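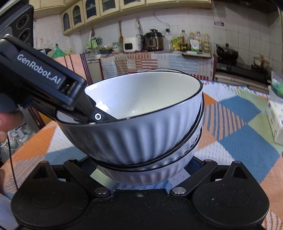 # Skurkutard Soup Share: Your Questions, Answered at Length

Hello and welcome! If you're reading this, you're probably thinking about signing up, or you've signed up and have a jar in your hand and a question in your head. I've been answering these by email for years, usually late at night with my shoes off, and Georges finally talked me into putting them all in one place. If yours isn't covered, write to me anyway. I like the mail.

— Amarachi Oyewole

## Signing up

### What is the soup share, exactly?

You pay for a season, and every week of that season you pick up two quarts of soup made in our kitchen on Tomar Street in Endham. A season runs nine weeks. You don't choose the soup, although you do choose one of three lists (more on those in a minute), and you get an email the evening before pickup telling you what's coming so you can buy bread accordingly.

Last year we made 3,977 quarts. The year before it was 3,955, so you can see we are not exactly taking over the world, and that suits us fine. We have two big kettles and one smaller one, and when they're full, they're full.

### How many members do you take?

We cap it at 60 households per season. Returning members get first call for two weeks, and after that we go down the waiting list in order. I know the waiting list can feel long, but people move, or they get a new job with a good cafeteria, and spots do open up. The fall season fills first. Spring is usually the easiest one to get into, if you're flexible.

### Can I split a share with a neighbor?

Please do! Plenty of our members split. One name goes on the account and that person gets the emails, and how you divide the soup between you is your own affair. The simplest way is a quart each, every week. I've heard of one pair who alternate weeks instead, and then call each other up to complain when the other one gets the lamb and barley.

### What are the three lists?

- **Everything list:** meat, fish, dairy, whatever we're excited about.
- **No-meat list:** vegetarian, with some dairy and the occasional egg.
- **Plain list:** no meat, no dairy, no chili, and gentle on the salt. It was meant for small children and has turned out to be very popular with their grandparents.

You can switch lists once during the season. Send me a note by noon two days before pickup and I'll move your name over.

## The soup itself

### Who cooks?

Geum-ok Yang and Cuiping Fu do the cooking, and they trade off weeks on the everything list. If you stay with us a while you'll start to taste whose week it is. Geum-ok's broths are clear and patient and she will not be rushed on a bone stock for any reason. Cuiping likes a soup you could nearly stand a spoon in, with plenty of ginger, and she makes the tomato and egg that people write to me about. Tibor Bozsik comes in for the colder months and does his bean soup with smoked sausage, along with a sour cherry soup in June that divides the membership right down the middle. (I'm for it. It's served cold, and if you've never tried it, give it two spoonfuls before you decide.)

### Do you handle allergies?

We label every jar with the full ingredients, and we're careful, but it is one kitchen and we cook with wheat, soy, egg, milk, fish, shellfish, sesame, and tree nuts. If your allergy is a serious one, I would rather lose your membership than have you worry over every jar, so do call me before you pay and we'll talk it through properly.

### Why are the noodles in a separate bag?

Noodles left sitting in broth go on drinking it, and by the second day you have a sort of pudding. Cook them on their own in salted water, put them in the bowl, and pour the hot soup over. The same goes for the rice, and for the little dumplings when we do those. I know it's one more pot to wash.

### My soup has set like jelly. Has it gone bad?

No, you've got a good one! A proper bone stock sets in the fridge and loosens again as soon as it warms up. If there's a layer of fat on top, lift it off with a spoon, or stir it in, or save it for frying potatoes.

### How much is one serving?

We figure two generous bowls to a quart, or three if there's bread and salad on the table. Soup bowls vary so much, though! If you're having people over, ladle one out ahead of time with plain water and see where it comes to. A deep bowl with a narrow bottom holds the heat nicely, while a wide shallow one is better for the thick soups you want to put toppings on.

## Keeping and reheating

### How long does it last in the fridge?

Four days for most of them. Anything with fish or shellfish should be eaten within two, and the jar will say so in red. Please put the jars in the fridge as soon as you're home. The pickup shelf is chilled, the back seat of your car is not.

### Can I freeze it?

Mostly, yes. Pour it into a freezer container first and leave an inch of space at the top. Please don't freeze it in our jars — they crack at the shoulder, and then you've lost the soup and the jar both. Brothy soups, beans, and lentils freeze beautifully. Anything with potato gets a bit grainy, and the cream ones can separate, though a good whisking over low heat will usually bring them back together.

### What's the best way to reheat?

Slowly, in a saucepan, with the lid tilted. Bring the meat soups up to a real simmer. For cream soups, stop as soon as you see steam and the edges start to shiver. The microwave is fine too, in a bowl that's safe for it, if you stop and stir halfway through. Taste it after it's hot and before you reach for the salt, please, for Cuiping's sake.

## Pickup, jars, and payment

### When and where do I pick up?

At the side door on Tomar Street, between 4:00 and 7:00 in the evening. Ring the bell if the door is closed. It sticks in wet weather, so give it a shoulder. Your jars are on the shelf with your name on a strip of tape.

### What if I can't make it?

Send a friend! They only need to know your name and which list you're on. If nobody can come, let me know by 6:00 and we'll hold your soup until noon the next day. After that it goes to the staff lunch table, where I promise it is appreciated.

### Do I have to bring the jars back?

Yes please, rinsed, with the lids. We wash and sterilize everything again ourselves, so you don't need to scrub them, but a jar that's been sitting under the sink with chowder in it for two weeks is a hard thing to open first thing in the morning. The jars come to us by the pallet from Wunimport and they're not cheap. If you've broken one, just tell me. We don't charge for the first couple.

### Can I skip a week?

You can skip one week per season, and we'll give you a double pickup on another week of your choosing, so long as it isn't the last one. Tell me a week ahead if you possibly can. Geum-ok starts her stocks two days early and the bones are ordered before that.

### How do I pay?

By check or by card, in full, before the season begins. If paying all at once is a squeeze, ask me about splitting it into three. Georges Nassar keeps the books and he's very kind about it, and neither of us will ask you why.

### Do you run in December?

We cook for the first two weeks of the month and then shut the kitchen until the new year. The last pickup before the break is a big one, and you can order extra quarts for the freezer at the member price. The order form goes out by email and the split pea always sells out first.

### Will you share the recipes?

Some of them! Cuiping's tomato and egg is printed on a card by the side door, and you're welcome to take one. Tibor will tell you anything you want to know about the bean soup if you have half an hour to spare. Geum-ok says hers are not written down, and I've worked next to her long enough to believe it.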